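Home | Visits | Safety | Site map | Contact

Mulevberg open afternoon, April
Pre-visit check, cloth folding cell
Checked by: Fongchan Rojanasak

1. Walkway and barrier
Walkway clear from the Arnevetti stand to the fire door. Barrier tape set 2 metres back from the cell. OK.

2. Emergency stop
Pressed from the visitor side and from the operator's chair. Both arms held position each time. Reset needs the key, and the key stays with the operator. OK.

3. Speed
Limited to 300 mm per second for the whole afternoon. Tavares asked if this could go up for the last group. It can't.
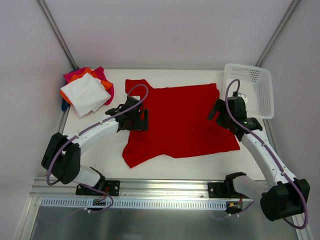 The limit is set in the start-up file, so check it again after any restart. I found it back at the default once this morning. Comment passed to the operator.

4. Visitor numbers
Groups of 5 at the barrier, one host to each group. The Siltavwood party is over that and will have to be split. Host list still needs a second name for the 4 pm slot.

5. Table and cloths
Only soft items to be used, no zips or metal buttons. Spare cloths stay in their pile at the back left.
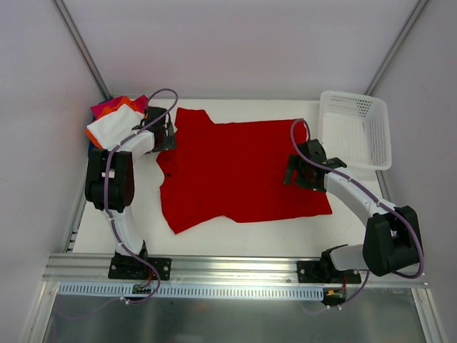
Hands stay out of the cell while the arms are powered, and that goes for hosts as well. People will want to straighten a sleeve or pull out a crease. The red garment is spread between the two arms with a gripper over its right side, so anyone reaching for it would be reaching under the arm. Stop the cell first, then adjust. The same applies to the white basket at the back right.

6. Cables
No trailing leads across the visitor floor. One extension lead by the host table to be taped down before doors open. Action: host team.

7. Sign-off
Passed, subject to items 4 and 6. Recheck item 3 before the first group.

Contact the visits desk | © Mulevberg | Back to top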